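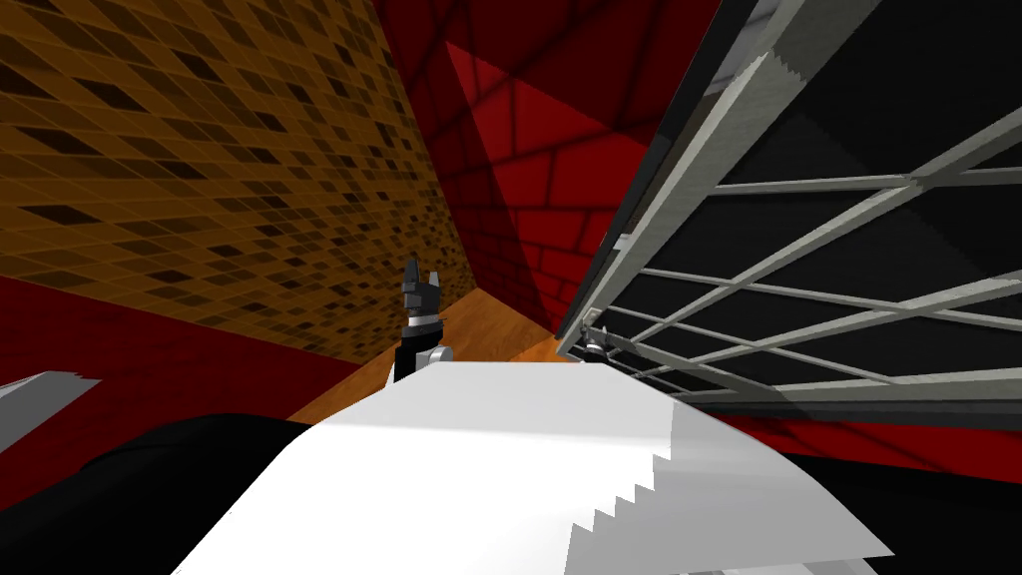

Simulated view along the white robot arm to a gripper, with a grey metal rack to the right. Credit: Florkov

Florkov has published a method for training robot arms in simulation, where the colours and patterns of walls and floors are changed between runs. The aim is to stop the control software relying on the background.

In tests by Benedita Magalhães and Justinas Dzene, an arm trained this way completed 87 per cent of its reaching tasks in rooms it had not been trained in. The tests used six simulated rooms.

"The surfaces look odd to us, but the arm still has to find its way past the rack," said Magalhães.

The method, called Gramard, has so far been tested only in simulation. Work on a physical arm will start in August with two partners, Louro and Jaltetti.

Press contact: Rui Falcão, Florkov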